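# Flesis Small-Parts Storage Set

## Scope

The Flesis set records compartment boxes of the kind used for screws, beads and other small stock. It was prepared by the Rosbridge storage group as a reference for people who sort, label and refill such boxes. The full set holds 87 entries in 6 groups.

## Contents

Each entry covers the body of the box, the lid, the latches and the dividers. Boxes are recorded before filling, with the lid open.
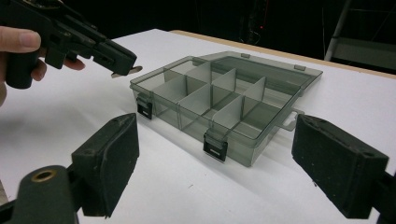
Tinted plastic is listed under its own heading. Labels placed on the inside of a tinted wall are harder to read, and the group recommends outside labels for all stock codes. Codes run from 100 to 2000 and are not reused.

## Terms

"Tray" means the lower part with its compartments. "Tab" means any flat piece that extends past the outline of the box – hinge tabs are entered separately.

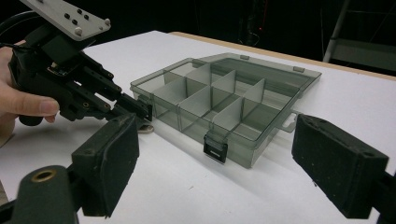 *Smoky-gray organizer box, lid open and compartments empty.*

## Dividers

Divider layout is entered by row, starting at the latch side. Removable and fixed dividers share one field; the notes column states which applies. Entries from the Andania store were revised in March to follow this rule. 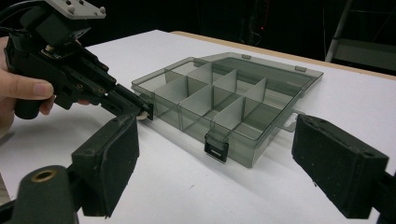
*Open organizer box with upright divider panels and front latch.*

## Known limits

Wall thickness is missing for older entries. Load ratings are outside the scope of the set.

Last revised 2026-07-24.

Contact: Rosbridge Storage Group, Records Desk | © Rosbridge | Back to top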